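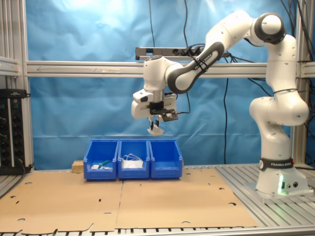

Robotic arm on its white base, with the status light showing green.

Tridard opens scholarship round for families of the sweeper and weaver communities

The Tridard welfare society is pleased to inform that applications for its yearly scholarship are open from June. The scholarship is for boys and girls of the community who have passed class 11 and wish to continue their study.

This year the society will support 65 students. Last year many families wrote to us that the forms were difficult, so the form is now of 4 pages only and can be filled by hand. The caste certificate and the school mark sheet must be attached with it.
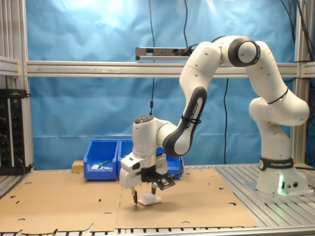
The arm reaching down over the workbench, gripper at its end.

The money for the fund was collected from roughly 700 members, among them many retired Government employees who were the first in their homes to read and write. Kukley Trust has given the books, and the printing of the forms was done by Zudix Press without charge.

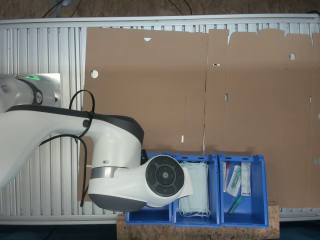
Girls who stopped their study after marriage may also apply, and for them there is no limit of age. Income of the family will be seen first, marks second. Forms can be taken from the Tridard office between 10 in the morning and 5 in the evening. Incomplete forms will be returned one time for correction.

Issued by the Tridard office, for free publication.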